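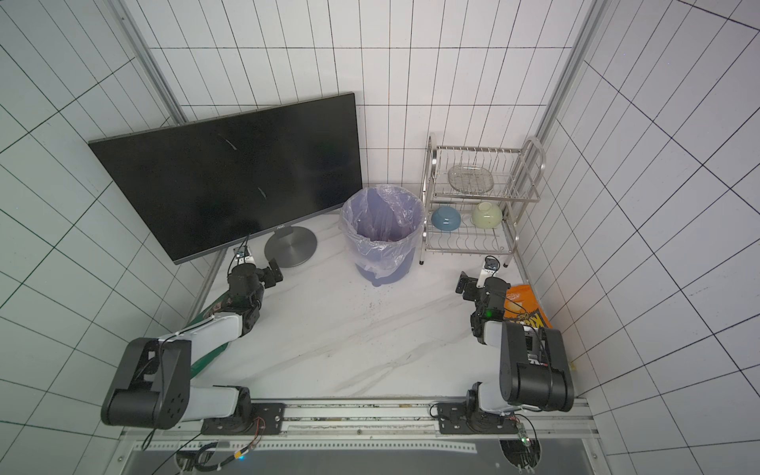 Sollen Desk Clearing
Data card, version 3

Summary
Sollen covers small clearing jobs on a white work surface: taking sticky notes off a monitor, putting trash in the bin, and setting dishes in the rack. This card covers the sticky note part. The dish part has its own card, Fatard.

Contents
871 sessions with notes on the screen
1421 labeled note positions
Labels are in one CSV file per session

Objects
Monitor: black, AOC, on a round base. The screen stays off.
Trash can: blue-purple, lined with a translucent bag folded over the rim.
Dish rack: two tiers, stainless steel.
Notes: pink, square.

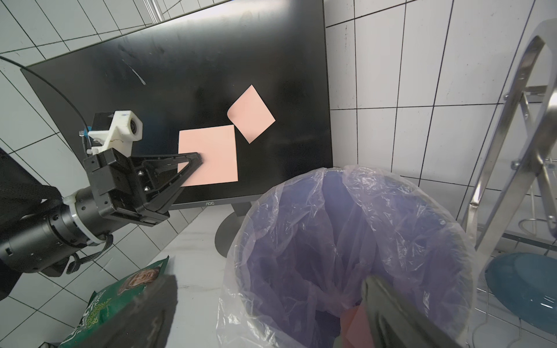
Note labels
Each note gets a position on the screen and a turn value. Use "square" for a note that sits nearly level with the screen and "diamond" for one turned onto a corner. If a corner has lifted, set curl to yes. Label two notes separately even when they touch or overlap. A note that is partly hidden still gets a full outline, drawn where the hidden edge should be.

Smudges and glare on the screen are not labeled. In version 2 some bright patches were marked as notes, and those rows have been removed.

Task order
Notes come off the screen one at a time and go into the trash can. The monitor should not be moved. A note that misses the can and lands on the work surface is marked "dropped".

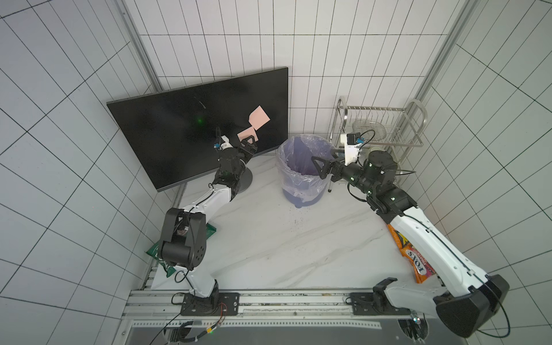 Start and end of a session
A session starts with at least one note on the screen. It ends when the screen is clear or when the time limit is reached. Sessions that hit the limit are kept and marked "incomplete". Crumbs on the surface do not affect the result.

Known problems
Turn values from November were entered by hand and may be off.
The curl column is blank in the Sernurham folder.

Maintainer
Tumaini Kioko. Send label corrections with the session number and the row.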